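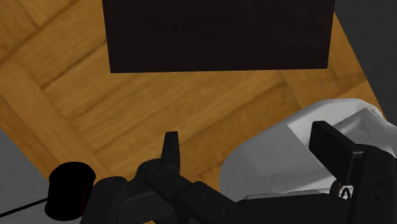

**Can a grasping policy trained only on rendered views be scored before it goes near a real arm?**

It can be scored for ranking. The Drostberg test set puts candidate policies in the same order each time it is run with fixed seeds, and that order is what the score reports. It does not predict a success rate on hardware.

## Drostberg Wrist-View Test Set

Supplied by Tikurmont, Minville. Current release: November.

The set contains 2,358 rendered start states for two-finger grippers. Each state fixes the arm pose, object poses, floor texture and lighting. Floors include patterned wood and plain grey ground. Soft, rumpled shapes are mixed with flat dark slabs, as low-contrast edges and folds are where depth estimates tend to fail.

### Method

Each policy is run 100 times per task group, across 9 groups. A run ends on a stable lift, a dropped object or a timeout. Scoring follows the Szabo rule: a lift counts only if both fingers keep contact until the end of the hold period. Touching the floor is logged separately and carries no penalty.

### Supplied

- Start states and seed list
- Scoring script with per-group output
- 2 baseline policies, with logs

### Known limits

Cloth is modelled as a stiff shell, so scores in the soft-object group run high. Cables are drawn but have no collision shape. Scores from earlier releases should not be compared with this one; the finger friction values have changed.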